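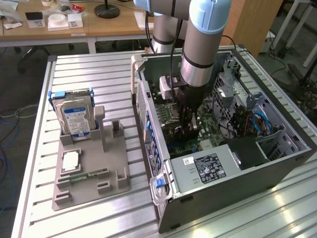 Science for Kids > Robots > How Robots Learn

Reading time: 4 minutes

We use cookies to remember your settings. Accept / Manage

My job is teaching a robot arm to put computer parts where they belong. I don't do it by talking to it, and I don't write it a long list of rules either. I show it. Then I show it again. Then I have lunch and show it some more.

Think about how you learned to tie your shoes. Somebody probably told you about the bunny ears, but the telling didn't help much until you'd watched it a bunch of times and had a go with your own fingers. Robots can learn a bit like that too. Each time we show the robot a job from start to finish, we save it as one example. (Grown-ups in my line of work call it a "demonstration," but example is a perfectly good word.)

So what's in an example? Two things, mostly. There are the pictures from the cameras, which tell the computer what the table looked like. And there are the numbers from the arm, which say how each joint was bent and how wide the gripper was open. The computer stores them together, moment by moment, like a flip book with notes in the margin.

Our project is called Grerkholm, and the job is harder than it sounds. The parts wait in a gray tray that came out of a 3D printer. There's a hard drive, which is where a computer keeps your files. There's a memory stick, long and thin and green. And there's the processor, the little square that does the thinking. I love that one, but it makes me nervous!

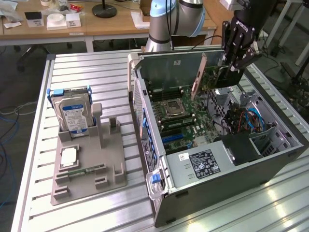
A memory stick has to line up with its slot really, really well. If it's tilted even a little, it won't go in. You and I would wiggle it until it felt right. The robot has no idea what "felt right" means, so it needs plenty of examples of good lining up.

Last Saturday my teammate Chinyere Olaniyan and I saved 11 examples before our first break, and I was pretty proud of us. Then she told me the whole collection was up to 2779. Oh well — every one helps.

You might wonder why we don't save one perfect example and copy it. I wondered that too when I started! The trouble is that things move. If the computer case gets bumped over by the width of your thumb, a robot that only copies will reach for the old spot and miss. So we change things on purpose. We slide the case over a bit, or start the arm from a different place.

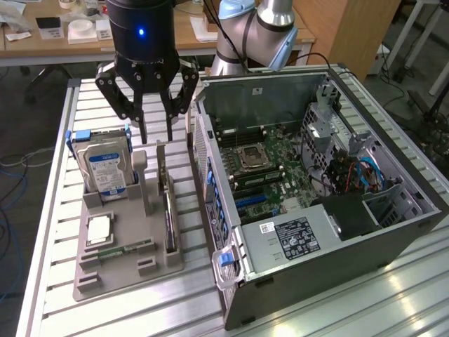 Mistakes can be useful as well. Once I came down crooked over a slot, stopped, backed up and tried again, and I wanted to throw that one away. "Keep it," said Obinna Garba, who looks after the learning program. He wants the robot to see what fixing a mistake looks like.

When we have enough examples, the program practices. It looks at a moment from the flip book, guesses how the arm should move next, and checks its guess against what we did. Wrong guess? It changes itself a tiny bit and goes again, over and over, while I'm home in bed.

Try it yourself with a friend. Put on a blindfold and have them guide your hand to drop a block into a cup, 10 times. Then ask them to move the cup and see how you do without any help.

Get a new robot story every month! Sign up for our newsletter.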